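Hiring by the day: how a small coach firm prices a pilgrimage run

Corkbridge has one railway station, two taxi ranks and, for most of the year, more vehicle seats than passengers to fill them. In November the position is reversed. Groups travel in for the hill shrines at Gavanel, and every operator within reach of the town is asked for the same thing: a vehicle with a driver, for a day or two, at a price that can be split between the people in it.

Skunent is one of the smaller firms that answers those calls. Its fleet is made up of minibuses and a few seven-seat cars. Tahsin Amarasinghe runs the bookings desk and wrote the tariff now in use, which took effect on 6/25/22 and replaced a flat charge per trip.

The tariff has two parts. The first is a day rate, which covers the vehicle, the driver and a distance allowance of 500 kilometres over a two-day hire. The second is a charge for each kilometre past the allowance. Distance is counted from the yard and back to the yard, so a group collected at the station pays for the short leg before it boards. This is normal practice in the trade, but it is often missed when quotes are compared, as some firms count from the pick-up point and set a higher rate to make up the difference.

A full round trip by way of Liyanage and Gavanel, with an overnight stop, comes to 675 kilometres. The extra distance is known before the vehicle leaves, and Amarasinghe puts it on the quote as its own line. Under the old system it was folded into a single figure, and passengers who took a shorter route paid the same as those who did not.

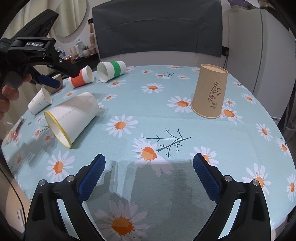
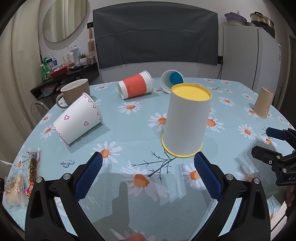
Paper cups on a daisy-print tablecloth.

Waiting time is handled separately. The first 50 minutes at any stop are free of charge. After that the clock runs in quarter hours, except at the overnight halt, where the driver is off duty and the vehicle is parked. Tolls, parking and entry permits are paid by the driver and passed on at cost, with receipts handed over at the end of the hire.

Rezaul Ekanayake drives the Gavanel route and has a different view of what matters. "People ask for the rate and then they ask for the model of the car," he says. "They should ask about the luggage." A seven-seat car with all seats in use has room behind the last row for small bags only. A group of six with suitcases needs either a roof carrier, which raises fuel use on the climb, or a minibus. He prefers the minibus - the ride is firmer, but the cooling holds up better on the long gradient after Liyanage.

The return leg is where most disputes begin. A one-way hire still sends an empty vehicle home, and the cost of that run has to sit somewhere. Skunent charges it in full unless the desk finds a group travelling the other way, in which case the first customer is refunded half. Matches are common at the height of the season and rare outside it.

Bookings are held with a deposit, returned if the hire is cancelled two clear days before departure. Changes to the route can be made on the road, through the desk, and are priced at the same rate per kilometre as the original quote. Drivers are not allowed to agree a new price themselves. Ekanayake keeps a printed copy of the tariff in the door pocket and reads the meter aloud at the start and finish of each day, with one of the passengers writing it down.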